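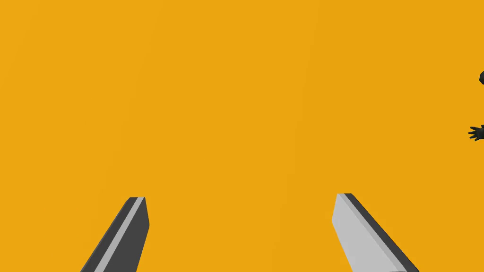
Kusum Pathak asks that the gripper check come before the coffee, as the arm at Drerstead starts at 6:30 whether or not anyone has looked at it.

Vallora cell, opening checks, June

1. Fingers open fully. OK. It never complains about its knuckles.

2. Stop button within reach of the operator's chair. Fail. The chair has moved 2 feet. Operators used to stand all shift and now they watch all shift, and watching is done from near the radiator.

3. Fingers line up with the black part on the orange panel. OK. Stanciu's manual allows 10 tries before calling a person. The person would like it to be two.

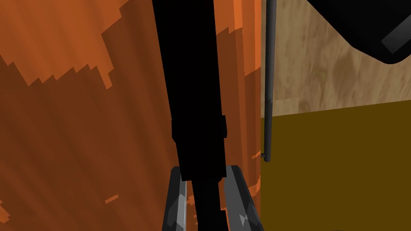
Item 3: gripper at the black part, rod to the right.

4. Operator can still do the job by hand. Partial. Two of us can. The rest have been trained on the screen, and Brurateck's course spends 30 minutes on "manual recovery," most of it logging in.

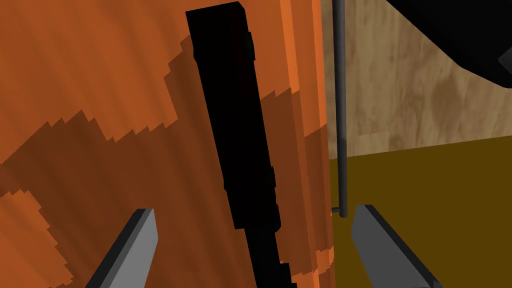

5. Log signed by a human. OK. Counter reads 1,618 cycles, all credited to the arm. The wipe-down was credited to me.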